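5.3 Recording a demonstration set

This section covers collection with the Plurnix hand-held gripper. For bench calibration of the fingers, see 5.1. For uploading to the Komthorpe server, see 5.4.

Before you start

Charge the unit fully. Check that the storage card has space for a complete set of 144 demonstrations. The recorder will not begin a new set on a card that holds a partial one; close or discard the partial set first (Menu, Sets, Close).

Wipe the lens with a dry microfibre cloth. Do not use glass cleaner, as it attacks the coating.

Placing the marker

1. Put the marker stand on the same surface as the objects. It must not move between the first demonstration and the last.
2. Turn the marker face toward the working area. An oblique view is acceptable provided the whole pattern can be read from the start position.
3. Keep the marker within 800 mm of the nearest object.
4. Route any cable so that it does not cross the printed pattern.

NOTE: If the marker is bumped, end the set and open a new one. Demonstrations recorded on either side of a bump cannot be merged, even when the stand has been put back by eye.

Recording

1. Hold the gripper at the start position with the fingers open. Wait for the steady tone.
2. Press and release the trigger lock. Recording begins on release.
3. Carry out the task at an even pace. For the mug tasks in profile Cladness-6, grasp, lift, place on the pad and withdraw, in that order.
4. Return to the start position and press the lock again.
5. Label the demonstration as Good, Recovered or Discard. Use Recovered where the grasp slipped and was corrected without setting the gripper down.
6. Rearrange the objects before the next demonstration. Change the colour order and the spacing as well as the position.

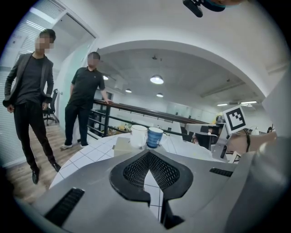 Repeat steps 1 to 6 until the counter on the display reaches the target for the profile. Operators should change over every 4 sets. A tired wrist shows up in the trajectories as a drop in height on the approach, and the Vītola filter rejects these without a warning on the unit.

Bystanders may remain near the working area but should keep their hands off the surface during a recording. Face blurring is applied at export and cannot be turned off for shared sets.

CAUTION: Keep fingers and loose clothing clear of the gripper jaws. Secure the wrist strap whenever the unit is used above a hard floor or near a stair opening.

Error codes during recording

E-04 Marker lost. Tilt the gripper back toward the marker. If the code clears within 6 seconds the demonstration is kept — otherwise it is labelled Discard.
E-07 Card slow. Finish the current demonstration, then replace the card.
E-11 Jaw encoder out of range. Stop and repeat the calibration in 5.1.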